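Fridge tips from the Jornton open day

I went to watch robots and came home with notes on my refrigerator drawer. Lay cans on their sides in a row, and put tall bottles in last.

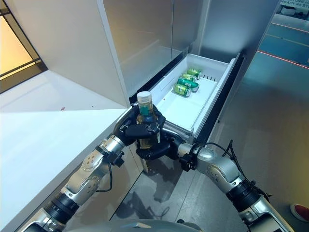

Two hands on the bottle, drawer pulled out, green cans behind.

My household uses one hand and a prayer — hence the sticky shelf. So: one hand near the neck, one under the base, cap checked first. Tolera Teshome, at the demo, said I could practice at home. I have 2 teenagers. They declined.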